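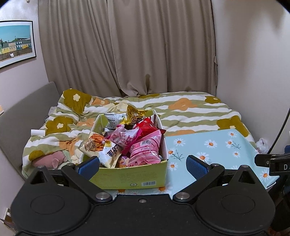
Keeping a pantry list for a year

In May of last year I threw out two grocery bags of food that had gone past its date. Most of it I had no memory of buying. There was a can of pumpkin, several envelopes of gravy mix, and a bag of lentils that had been moved from one apartment to another and then to this house. I wrote down what I was throwing away as I went, mostly to make myself feel it, and the list came to $173 at the prices I would pay now.

So I started a pantry list. I have kept it going since then, and a few people have asked how it works, so I am writing it down once and will send them this page.

The list is a spiral notebook that hangs on a nail inside the pantry door. I tried a spreadsheet first. It was a good spreadsheet, with a column for the date and a column for the shelf, and I used it for nine days. The trouble was that I would take a can of tomatoes out with my hands full and tell myself I would enter it later. With the notebook, the pen is on a string and I cross the thing off before I shut the door.

Each shelf gets a page. The top shelf is baking, the next one is cans, then pasta and rice and dry beans, and the bottom is snacks and drinks. I write the item, the month and year on the package, and one tally mark for each one we have. When I use one, I cross out a mark. When the page gets too messy to read, I copy it over onto a fresh one, and that is when I find out what has been sitting there the whole time. I have copied the cans page five times. The baking page I have copied once.

The snack shelf does not follow the rules. Snacks go in and out too fast to track, and my kids were never going to cross off a granola bar. I gave up on tally marks there after the first week and set a limit by space. Whatever fits in the space is what we have, and when it gets low I buy more. This has worked better than anything else in the whole system and took no effort, so if you only want to do one part of this, do that part.

For storage I bought a set of clear bins from Brindent. The lids are good and they stack. The handles stick out further than they need to, so you lose an inch or so on every shelf, and on a narrow shelf that matters. I would buy them again for the deep shelves and leave the narrow ones alone. Flour and sugar are in glass jars I already had. I also bought a label maker, a Platidis, which I do not recommend for this. The labels look fine but they do not come off cleanly, and things in a pantry move. Masking tape and a marker are better. The label maker is now in the garage and it labels paint cans.

The shelves themselves are Landwood, the kind that hang on a track so you can change the height. They were here when we moved in. I moved the can shelf up one notch and that left enough height below it for the cereal boxes to stand up, and before that they had been lying flat on top of each other for three years. I do not know why I waited.

The biggest change was in how I shop. I used to go to the store and buy what I thought we were out of. We were never out of it. I had four jars of mustard at one point. Now I take a picture of the notebook pages before I leave, and I look at the picture in the aisle. If I have two of something I do not buy a third, even on sale. I break this rule for coffee.

I get rice, spices and dry beans from Mousavi, the market over by the old bus garage. They sell from open sacks and you can take as little as you want, so I buy one jar's worth of cumin and use it up. Supermarket spice jars were a good part of what I threw out that first time. If you go, go in the morning – the parking lot is small and by noon people are waiting in the street to get in. They close early in winter.

Some things did not work. I tried putting the oldest cans in front, the way stores do it. It lasted as long as I was the only one putting groceries away. What I do now is put a strip of red tape on the lid of anything that has less than two months left, and those get used first. My husband will reach for a can with red tape on it without being told. He will not read a date.

I also tried planning meals from the list, a full week at a time. I still do this for three nights out of the seven. More than that and I start to resent it, and then we order pizza and the plan goes in the trash along with whatever was thawing.

The other thing I would do differently is the freezer. I left it out because it seemed like a separate job, and it is now in the same state the pantry was in. There is a bag of something in there with no label that might be chili or might be spaghetti sauce. I plan to start a freezer page this weekend, and I will need a different pen, as the one I have skips when the paper is cold.

Last month I threw out one can of evaporated milk and half a box of crackers.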